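Ticket: Slow internet after 8 p.m., Skodascombe exchange
Status: Reopened by customer (2)
Product: Fluruvis Home 1,000
Category: Speed / intermittent

Customer, first message

Every evening my connection drops from what I pay for to something that can't hold a video call. It starts a little after eight and clears up before midnight. Mornings are fine. I have the 1,000 plan. I have already restarted the router, so please don't send me the article about restarting the router.

Fluruvis Support

Thank you for contacting Fluruvis. Slow speeds are often caused by your home wireless setup. Please restart your router and move it away from thick walls, fish tanks and microwave ovens. If your issue is resolved, no further action is needed. This ticket will close automatically.

Customer

I don't own a fish tank. I restarted the router again so that you can tick the box. Same result tonight. I'd like to hear how a wall gets thicker at eight in the evening and thinner by midnight.

Fluruvis Support

We ran a remote line test and everything looks good on our end. Your line is synced at the full rate.

Customer

What time did you run it? The ticket says 10:40 a.m. I've told you mornings are fine. A test at 10:40 in the morning proves that mornings are fine. Sync rate also only tells you what the line between my house and your box could carry. It says nothing about what happens past the box, and that's where I think the trouble is.

Please run it at nine at night.

Fluruvis Support

Our line test tool is available during business hours. We recommend testing with a wired connection, as wireless results are not covered by our speed commitment. Please use the Ostermann speed page and attach your results.

Customer

Done, with a laptop plugged straight into the router and wireless turned off on the laptop. Results are attached as a text file. The morning runs are close to the advertised number. The evening runs are a small fraction of it, and the ping goes all over the place.

I also ran a trace during the bad hours. The first hop, my own router, answers right away every time. The delay shows up at hop 2, the first piece of equipment that belongs to you. Everything after it inherits the delay. I'm not a network engineer and I know that some equipment puts trace replies at the bottom of its list, so a slow hop alone doesn't prove much. But the delay carries through to every hop behind it, and it lines up with the speed results. I'd call that worth a look.

Status changed to Resolved by system (no reply from agent)

Customer, reopened

This isn't resolved. I got an email asking me to rate how well you fixed it.

Fluruvis Support

We apologize for the inconvenience. We see that you are using a third-party router (Pullov). We cannot guarantee performance on third-party equipment. Please connect the router that came with your plan.

Customer

Fine. I dug yours out and it has been the only thing connected since Sunday. The evenings are identical. The new text file is attached, same laptop, same cable, same port. I expected this, given that the Pullov works perfectly well for most of the day, but now we both know.

Fluruvis Support

Thank you for the additional information. We have upgraded your profile and you should notice an improvement within 2 hours.

Customer

What was changed? "Upgraded your profile" could mean anything. I tested after your 2 hours were up and the evening numbers are the same. If something was changed and it did nothing, that should go in the notes so the next person doesn't do it to me again.

Status changed to Resolved by agent

Customer, reopened

Still not resolved. I'm asking three plain questions. Is the Skodascombe equipment overloaded in the evening? If it is, when will capacity be added? If it isn't, where is the graph that shows that?

Fluruvis Support

Your ticket has been passed to the network team. 

Customer

I'd like it noted that I've now done every single thing on your list. Leave the ticket open until somebody has looked at the evening traffic.

Attachments: evening_wired.txt, evening_wired_your_router.txt, trace.txt, 1 picture

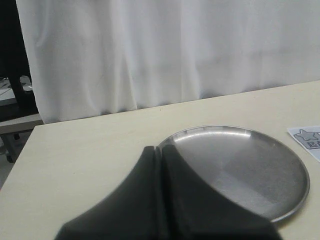

Table and white curtain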